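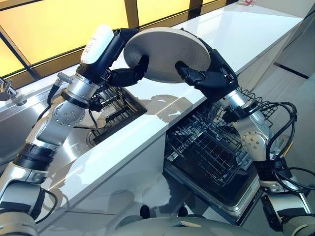

Chapter 4
Bases and Foundations for Garden Buildings

Most people who set out to put up a summerhouse or a workshop at the bottom of the garden spend their evenings thinking about the windows, the paint and where the comfy chair will go, and I can't blame them, for I did just the same with my first one. The ground underneath gets a few minutes at the end of the day, if it is lucky! In this chapter we shall put the ground first, and stay with it for a good long while before we so much as lift a wall panel.

A base has to be level, it has to be firm, and it has to let water get away. Those sound like simple things (and they are, taken one at a time), but a garden that looks perfectly flat from the kitchen door can easily fall by 100 mm from one corner of the plot to the other, and you will want to know that before the delivery lorry arrives.

We begin with measuring and pegging out, using nothing fancier than string, pegs and a long spirit level. After that we look at paving slabs, poured concrete and timber bearers, and at the kinds of soil that suit each of them. The worked project at the end follows the Kiline workshop from Chapter 2, whose floor is 3,225 mm long, and takes you through ordering the hardcore and setting the shuttering.

Before you read on, you may like to go outside with a notebook and sketch your own plot, marking any trees, drains and soggy patches. Keep the sketch by you, as we shall come back to it in the very next section.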